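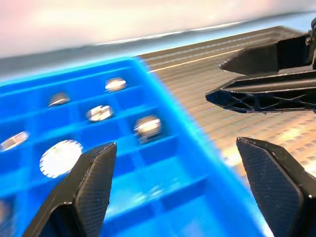
4. Sorting and storing the coins before you enter them

The Geludden catalog program works best when the coins are already in a fixed order before you sit down at the computer. Please take the time for this step, also if your collection is small. A shallow tray with small square compartments, like the blue plastic one with the coins in it, is enough for the sorting, and each coin gets its own cell. For long storage you will need something with a cover, see section 6.

4.1 Give every tray a code

1. Open the Trays page and press New tray.
2. Type the number of rows and the number of columns. The program accepts up to 31 in each direction.
3. Choose which corner is cell A1. We advise the upper left corner, but you can choose another one.
4. Write the tray code on a paper label and put it on the outside of the tray, on the same side as cell A1.
5. Press Save.

Note: The tray code can not be changed after the first coin is saved in it. If you made a mistake, make a new tray and move the coins with the Move command (section 5.2).

4.2 Put the coins in order

1. Wash and dry your hands. Cotton gloves are also good, but some people drop coins more easily with gloves.
2. Put a soft towel on the table.
3. Sort first by country, then by face value, then by year.
4. Hold each coin by the edge and lay it in the cell with the date side up.
5. Leave free cells after each country. New coins will come, and it is a lot of work to shift a whole tray.

Caution: Do not clean the coins. Metal polish, vinegar and toothpaste take away the surface, and the value of an old coin can be lost in one minute. If a coin is sticky, put it apart and read section 7.

Caution: Do not use soft PVC pages or pockets for storage. With time they can leave a green film on the metal.

4.3 Enter the coins

1. Open the tray and click on the cell.
2. Fill in country, face value and year. These three fields are required.
3. Fill in weight and diameter if you have a scale and a caliper. Use a dot for the decimals and no comma.
4. In the Source field, write where you got the coin. Example: Mofokeng, swap evening, July.
5. Press Save and next. The program goes to the next cell in the same row.

Note: A free account holds 1,000 coins. When the limit is reached you can still edit and move, but the Save and next button is gray.

If the program shows message 901, two coins have the same cell. Open the list under the message, select the coin which is wrong, and type the correct cell. Message 8 means only that the year is missing. For a coin without a date, type ND.

4.4 Printing the tray list

Print one list for each tray and keep it together with the tray. The Hiltidel layout has bigger letters and takes more paper. The Galteck layout fits on one sheet for most trays.

Text of this section: Ketsara Ongart. Corrections to 4.3 by Yichen Deng.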